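## 3. Marking out the table

Cover the table with brown kraft paper and lay the grid in blue tape before you bring out any stock.

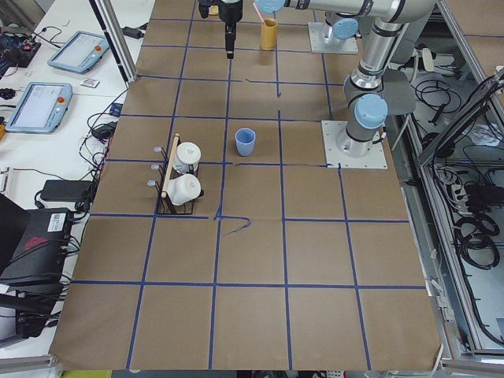
Eleni Matić asks whether the seed packets can be sorted straight from the crate instead. They can, but only for a crate of 20 packets or fewer. Larger crates go through the grid.

1. Cut the paper long enough to hang over the near edge by 3 cm.
2. Run the long strips of tape first, then the cross strips. Press each one down from the middle outwards.
3. Write the Dernley row letter in pencil at the left of each row. Do not use ink – it marks the packets.
4. Place one variety in each cell, label side up.
5. Enter the variety number in the Hoden stock book. Numbers run from 1 to 3,366. If a packet has no number, put it in the Ultus tray and carry on.
6. When a row is full, clear it into its drawer from left to right.

**Note:** Peas and broad beans go in last. They are heavy and pull the paper out of line.

**Caution:** Treated seed must not be opened at the table. Wear gloves and keep it in the outer bag.

**Caution:** Keep the room below 19 °C while stock is out of the drawers.

Replace the paper each November, or sooner if it tears. Spare rolls are on the shelf under the Manurung cabinet. For lost drawer keys, see section 7.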